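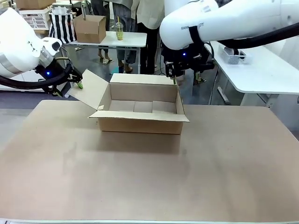

Two arms, one divider box, flaps open. The box routine runs on our planner.

About Emotano

We write the software that sits between a robot and the job. Control, perception, planning, and the tooling nobody budgets for. No hardware of our own – you bring the arms, we make them useful.

Started by Osvaldo Quintana and Catriona Munro after too many years writing the same motion code for different employers. First customer was Dratulcombe, a packing outfit with 40 box styles and one very tired integrator. Still a customer.

What we make

Cirico – the planner. Two arms, shared workspace, no collisions. Replans while moving, so a flap that springs back doesn't stop the line. Cardboard is worse than metal, by the way. It bends, it creases, every box folds a little diferent. Most of our test suite is cardboard for that reason.

Sampaio – perception. Finds edges, flaps, dividers. Plain brown on a tan table is the case we tune for, low contrast and lots of scuffs. Good color cameras help but you can run it on cheap ones.

Plus the tools: log replay, calibration checks, a viewer that shows what the planner thought it was doing vs. what the arm did. Customers ask for the viewer more than anything else. Replay a run, scrub to the bad second, fix, push. Control loop logs at 200 Hz by default, can be changed in the config.

Who does what

Osvaldo Quintana – planning, also sales when someone has to
Catriona Munro – control
Karthik Marikar – perception, Sampaio lead
Érica Camargo – tooling and the viewer
Cathal Daly – customer installs, docs, the phone

How we work

Small releases, 4 a year. Every release goes through 416 recorded runs before it leaves the building, and then time on real arms. If a run fails we keep it and it gets added to the set. Bug reports go straight to whoever wrote the code, no ticket maze.

Next release is out in April. Left-right handoffs get faster, calibration gets shorter, and the old config format goes away so please migrate before then.

Hiring

One opening, motion planning, C++ and some Python. Send code you're proud of and a few lines about it, a resume is optional. Write to Cathal thru the contact form and he'll pass it on.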